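Kitchen bench arm – walk-round checklist with comments
Momcombe test kitchen, Jul 8, 2026
Checked by Ornella Sanna, with Renzo Zanetti on the stop button

Thank you all for keeping the place so pleasant to work in, and do please read my comments as well as the ticks – I know I go on a bit!

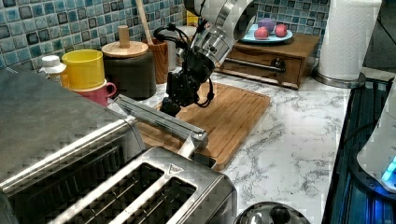
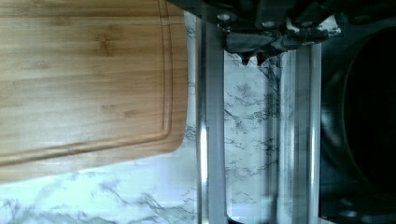
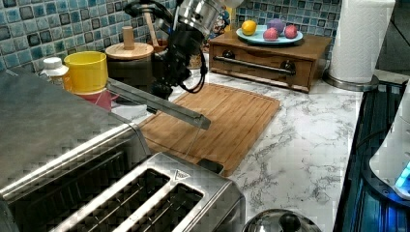
1. Cables on the arm
Pass, with a comment. They loop near the gripper, so have a good look for rubbing before each session.

2. Gripper and fasteners
Pass. Evaristo has been round the bolts with the torque driver, bless him. Next service falls at 4000 cycles.

3. Work surface
Pass. The bamboo board lies on the marble-patterned top, and I'd like a damp cloth under it before any pushing task.

4. Things within reach
Action needed. The toaster is too near the board for my liking – unplug it and move it back, please. The cups can go to the cupboard too.

5. Stop button
Pass. Pressed seven times, stopped every time.

Still open: item 4, with Gualtiero, who has two days.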